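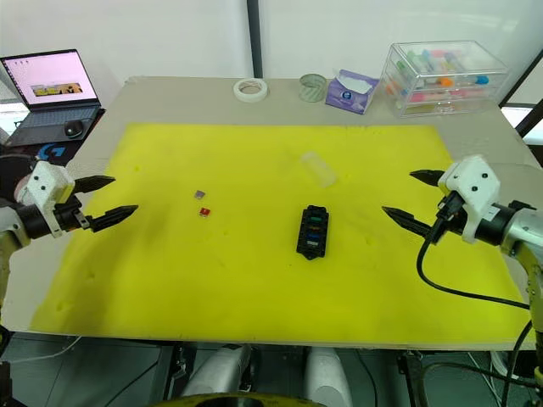
Can a machine do the fiddly jobs around a house or a shop yet? Some of them, slowly, if a person sets the job out first and deals with whatever goes wrong.

I have been turning that over since June, and tonight I want it written down before I change my mind again.

Small parts are where I keep getting stuck. Take a blade fuse. It is a bit of coloured plastic with two flat metal legs, and both legs have to go into a slot that is barely wider than they are. A person finds the slot by feel. You put the fuse down a hair off centre, rock it, sense the legs drop in and push. There is no plan in it. A two-fingered gripper has to get the same result from a camera view and whatever it can tell from its motors, and its own fingers block the view at the moment it matters most.

Two arms help. One can steady the block while the other presses, which deals with the block sliding away. They also give you twice as many ways to collide. The timing between them is harder than I expected, and most of what I wrote in my last notebook was about that.

Foam is a good surface for this work. A fingertip that comes in a little low sinks into it and carries on. On bare bench the same error stops the arm or flicks the part onto the floor. The cost is that the foam gives when you press down, so a push that should seat a fuse goes partly into the mat. I would put a stiff plate under the block for the pressing step and keep the foam for pickup.

Clear plastic is still a nuisance. A coloured fuse on a yellow background is easy to find. A clear cover on the same background is mostly reflections, and a depth camera will often report the surface behind it.

Fahad Jadoon and I argued about this by phone until past nine. His position is that the shop floor will be settled well before the kitchen, and I agree with the order but not with his dates. In a shop you can fix the tray, the light and the part number. He quoted me a target of 200 insertions between faults. I asked what counts as a fault and he said anything that needs a hand. That is a fair definition and a hard one. My own figure for trusting a machine alone overnight would be 2,000.

The kitchen has no part number. Fornari's brochure shows a machine putting away cups, all the same cup, all facing the same way. Tidby at least lists what theirs will not do: wet cloths, lids, anything in a bag. I trusted that page more than anything else I read this month. Neither gives a time per item, and I would like one. If unloading a dishwasher takes two hours and I have to stay in the house for it, I have gained very little.

My present ranking, easiest first: moving rigid things from one known place to another, wiping a flat surface, sorting by colour, folding a towel, inserting a fuse or plug, folding a shirt, anything involving a tangled cable. I had insertion lower last year. Fahad would put it second.

To do: read the Sotomayor notes on force limits again, pages after the wrist section. Ask Ditetti whether the softer fingertips come in a narrower width. Work out what speed I would accept for a task I don't have to watch - probably a quarter of mine.

Bed. The dishes are still in the rack.

Search this journal Enter keywords Go

Contact | © All entries remain the property of the author | Back to top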